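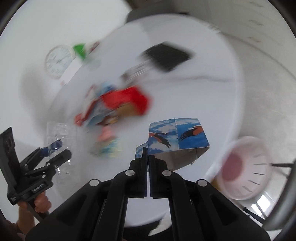 Fig. 1. Printed card folded at a perforated crease.

Paper and Board, Unit 3: Grain, Creases and the Second Life of Fiber
Handout, revised 1/5/23

Bring this with you to both sessions of the unit. Last time we got as far as the wet end of the machine, where a very thin soup of fibers lands on a moving mesh and starts to drain. We pick up from there, and this is the point where paper gets really fun, since almost everything a sheet does later on (how it tears, which way it curls, whether it folds cleanly or cracks) is already being decided in those few seconds on the wire.

3.1 Grain direction

Fibers in the soup tend to line up with the direction the mesh is moving. They don't all do it, and a good machine crew can shake the wire sideways to mix them up a bit, but there is nearly always a bias. We call the direction of travel the machine direction (MD) and the direction across it the cross direction (CD).

A sheet is stiffer in MD. It tears straighter in MD. It swells much more in CD when it takes up moisture, because a wood fiber gets fatter when it's damp but hardly any longer. If you've ever glued a poster to a board and watched it bow like a potato chip, you've met the cross direction!

Three ways to find the grain of an unknown sheet:

Tear test. Tear once along each edge. The straighter tear runs with the grain. Wasteful but quick.

Bend test. Roll the sheet over without creasing it and press lightly with your palm, then turn it a quarter and try again. The direction with less push-back has the grain running parallel to the roll.

Strip test. Cut two narrow strips of the same size, one from each edge, hold them together by one end and let them droop. The one that droops more was cut across the grain. Swap which strip is on top and repeat, or the upper one may simply be resting on the lower.

Please practice all three on the Dimard cover stock and the Bawa tissue. The tissue is hard. Don't worry if you can't call it.

3.2 What a crease does

A fold puts the outside of the sheet in tension and the inside in compression. Thin paper hardly notices. Board does, and the thicker it gets the worse the trouble, so converters crease it first: a blunt steel rule presses the board into a channel, and the plies separate a little along that line. That separation is what you want! The layers can now slide past each other, the inside bulges into a neat little bead, and the outer face isn't stretched so hard.

A perforated line takes another approach. Small cuts go right through the board with uncut ties between them. It folds easily and it can also be torn, and the balance between those two depends on the ratio of cut to tie. Long cuts and short ties make a coupon. Short cuts and long ties make a hinge that will put up with some handling.

Folding with the grain gives a smoother crease. Folding across it gives a stronger one that is more likely to crack, especially on heavily coated or printed stock, where the coating and ink film are more brittle than the fibers underneath. Try it with solid dark ink and you'll spot the pale cracks right away.

3.3 Fold endurance

The lab test clamps a strip under tension and folds it back and forth until it breaks. Our figures from the January run, all strips cut in MD:

Dimard cover, uncoated: 900 double folds
Clitar bond: 1,885 double folds
Plinumard rag: stopped at 4,000, still in one piece

Isn't that rag result lovely? Long fibers, well beaten, with lots of contact between them. Notice that it is also the most expensive sheet on the list and that nobody would make a cereal box out of it. Test 10 strips of each stock when it's your turn and record every value, including the odd ones. Fold data is scattered by nature – a single low reading may be a nick in the edge or may be perfectly real, and you can't tell which after you've thrown the number away.

Condition the strips overnight in the humidity cabinet. Dry paper is brittle and will give you low counts. 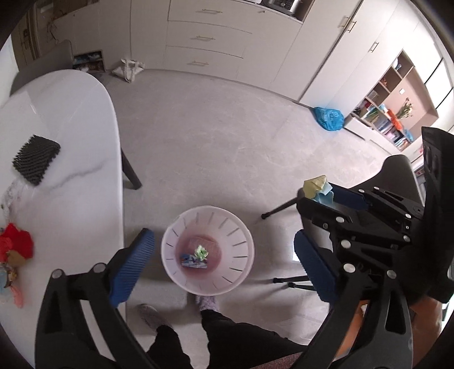
3.4 Recovering the fiber

Used paper goes back into water, gets stirred until it falls apart, and is screened and cleaned before it heads for another machine. It sounds simple and in principle it is. The complications are mostly things that aren't fiber: adhesives, plastic films, wax, staples, wet-strength resins.

Each pass also changes the fibers themselves. Drying closes up some of the tiny pores in the fiber wall, and they don't fully open again on rewetting. The fiber comes back stiffer and less keen to bond. Some get broken, too, and the short bits (fines) slow down drainage. Mills make up for it with gentle refining, a little starch, or a share of new pulp.

Reading for next session: course pack, the chapter on refining. Look closely at the freeness curves.

To hand in: your grain calls for both stocks, plus one creased and one uncreased fold in the same board, labeled MD or CD in pencil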